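About Folura

We're a small shop in Rilton. We fix robot arms that grab things, mostly the software side, and mostly after something has gone wrong. That's how we started and it's still most of the work.

The short version: a few of us used to run pick-and-place cells at Tanner. One Saturday an arm there closed its gripper at full force on a spot where the part wasn't. Drove down into the table, kept pushing. The stop button worked, the force limit didn't. Somebody had copied a settings file from an older cell and the limit was just blank. Blank got read as no limit. Bent fingers, cracked mount, line down for 3 days. No one hurt, but a person had been wiping that table earlier in the shift.

So we quit and built Stirkau, our test suite. It runs your control code in simulation before it goes near a real arm and tries to make it fail. Missing settings, late camera data, a part moved over a bit, the table higher than the code thinks it is.

Wrist views from Stirkau, jaws open over a teal surface: 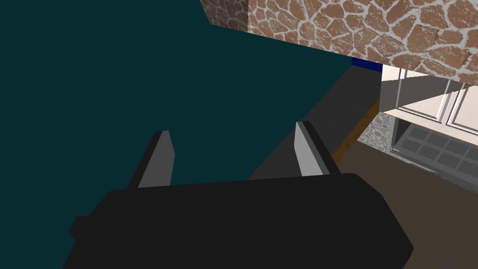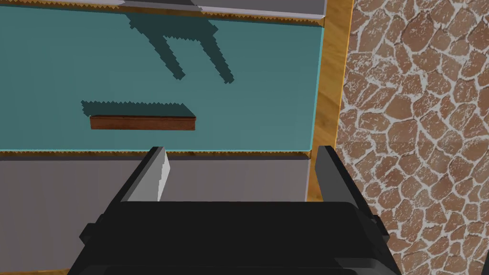

Every customer gets the blank limit test first. It is still the one that catches people. We've logged 2,829 failed runs so far, and we keep all of them, including our own embarassing ones. In December we shipped an update that skipped the table height check without saying so. A customer found it, not us. We pulled the update, wrote to everybody who had it, and the check now refuses to be skipped.

What we do
Pre-launch testing, 200 runs minimum
Fault reviews after a crash or a near miss
Settings audits (boring, do it anyway)

What we don't do
Guarding, fencing, wiring. Get a proper safety firm for that. A clean report from us doesnt mean you can stand inside the cell.

There are 29 of us now, most in Rilton, a few remote. If your arm just hit something, leave it powered down, save the logs, don't reload the settings file. Then call. Phone is on the contact page, picked up Saturdays too.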